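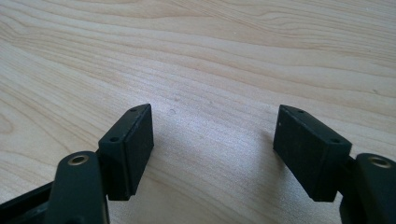 Trerow, November

Progress report to the Soltani Fund
Kivo Reading Rooms, second half of the year

Dear all,

When I sent you the last report the reading room at the market end of Trerow had a roof and a door and not much else. It has been open since the long school holiday, and it is so good to walk in there in the afternoon and hear children reading aloud to each other (some of them very loudly!). Your grant paid for the shelves, the first boxes of books and the wages of two reading assistants, and all of that is now in place.

Books

We now have 1,804 books across the rooms. A good part of them are in the local language, which was the point you raised in your letter in spring and which I was worried about. The printer in the capital had very little for beginning readers, so we asked teachers to write down stories they already tell in class. We printed 11 of these as thin booklets, stapled, with black and white drawings. They are by far the most borrowed titles we have. The one about the goat who goes to the clinic has already been reprinted, and the second batch is wearing out too.

The English books come from the usual donors and are more mixed. We have become stricter about what we accept. Old encyclopaedias and exam guides for other countries take up a lot of shelf and hardly leave it, so I have written to our supporters asking for picture books only.

Reading assistants

Both assistants finished the Dralulent course in early reading and passed. The course was longer than I had budgeted for, with an extra week of classroom practice at the end, and I paid the transport for that week from the line for repairs. I hope that is all right with you; the repairs line still covers what we need until the end of the year. What they brought back was worth the bus fares. They now begin each session with songs and sounds, then small groups, and they keep a simple sheet for every child.

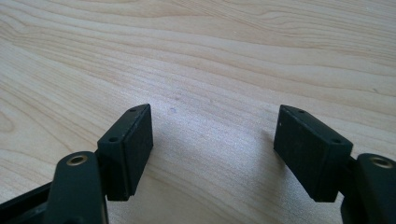 At the start we had expected around a classroom's worth of regular readers. By now 74 children come at least twice a week, and on market days there are more, because parents leave the little ones with us while they sell. We love having them, but it does mean that the older children get less help on those days. From next month the older group will come later, after four o'clock, when the market is quieter.

What has been difficult

The room in the upper village is behind plan. The landowner's family wanted to talk the agreement through again after his brother came home, and I think they were right to ask. We sat with them on three occasions and the new agreement is clearer than the old one, with a written term and a path that stays open for the neighbours. Building can begin after the rains. I would like to move the unspent amount for that room into next year and will send you a separate request.

Borrowing is the other thing. In the first weeks many books went home and stayed there. We didn't want to start with fines, so each child now has a card, and the class teacher reads out the names of late books at assembly. Almost 300 loans have gone through the cards so far and most come back within the fortnight.

Plans until the next report

The teachers have offered to write more stories, and one of them wants to do a whole series about the lake. We will print as many as the budget allows. We also want to try a parents' morning, with tea, where mothers and fathers can look through the books themselves – several have told the assistants that they would like to learn to read as well, and I would dearly like to find a way to make room for that.

The accounts follow by separate post, with receipts. If you have any questions about the transport costs, please write to me directly.

With warm thanks from the whole team,

Siebe Bakker
Coordinator, Kivo Reading Rooms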